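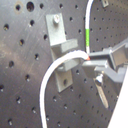
I gave up my paid desk at Mekgate in April and have worked from home since. The desk cost 700 a month, and by the end I was using it 2 mornings a week.

The first thing I missed was the walk. Now I go out at 6, before email, and come back past the bakery. Krystyna Gajewski told me to keep a fixed lunch hour as well, and I mostly do.

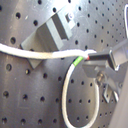
A gray block on the perforated metal panel.

Calls are harder. The upstairs neighbor practices trumpet until 3 – fine for writing, bad for clients – so I book them late in the afternoon. I still meet Wumpini for coffee when we both have invoices to put off.

Recent posts
Switching banks as a freelancer
What I pack for the train
Notes on a slow spring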